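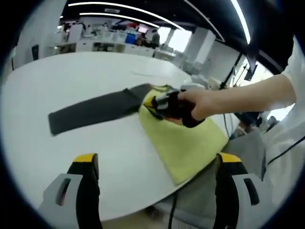 A hand-held gripper pinches a fold in a yellow-green towel.

Reading time: 2 minutes
13th February – by Indira Poojary

Who makes the rules for robots?

Robots can be strong and fast, and they do not get bored. They also do not know what a finger is unless a person has planned for it. So people who work with robots follow safety rules.

Some rules are called standards. A standard is a document that many experts agree on. It might say how a robot must stop, or how hard it may push if it works close to people.

Other rules belong to one workplace. At the Kullside workshop, where people teach machines to handle cloth, there are six. These are the ones visitors ask about most:

Keep your fingers out of the jaws. A gripper is a tool that closes on things. Even a small one can pinch.

Know where the cables are. Look before you step or reach.

Grab only what you mean to grab. With a towel, that means one fold – not a sleeve.

Stop when someone says stop. Anyone can say it, even a visitor. You can ask why afterward.

Do rules ever change? Yes. Eero Vainio looks after the list at Kullside, and he reads it through with everyone each April. Last year they added a line about tying back long hair.

You can try this at home. Pick a job such as folding towels and write down the rules a robot would need to do it safely. Start with what it must never squeeze.

Contact Clotholm Children's Pages | © Clotholm | Back to top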